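Slide 9: Moisture and carton strength (Yakubu Eze)

Recap the Onuoha trial. 185 cartons, stored at the Hasness shed through November. Stacked 4 high on timber pallets.

Compression strength drops as the board takes up water. Read out the chart: dry mean 531 newtons, humid mean 300. Colour of the outer liner made no difference.

Pause for questions on the Mevon test rig.

Slide 10: Corner wear

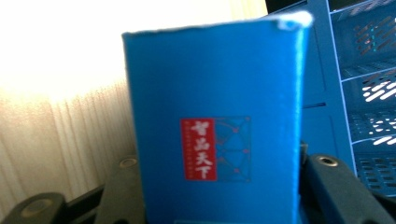
Blue carton, upper right corner scuffed, pale board exposed.

Say that corners carry most of the stacking load. Next: Flestura liner grades.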